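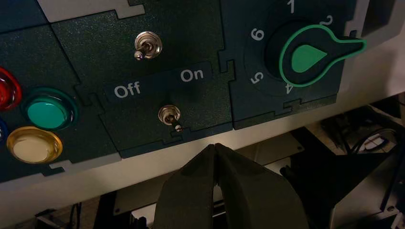

Give club cricket its evenings back
Jun 18, 2021

I went to watch Lestow play Hallell in the women's twenty-over league last week and I haven't stopped talking about it since. What a match! Hallell were 10 for 2 and looked finished, then put on a stand that had people getting up from their picnic rugs. Lestow got home with two balls left, and more than 467 of us were there to see it (the gate keeps a tally), on a ground that gets a couple of dog walkers for a men's second eleven game.

So why does the league want to go back to ten in the morning next season? Evening starts work. Girls come straight from school, parents come from work, and the bar at Arruda does a proper trade. The Skaka ground has shown it can be done on a small budget too.

I know the light goes early by September, and I know some umpires would like their tea at a normal hour. Start at half past five, then, and trim the interval. The fixtures get settled in December, and every club has a vote. Please, please use it for the evenings.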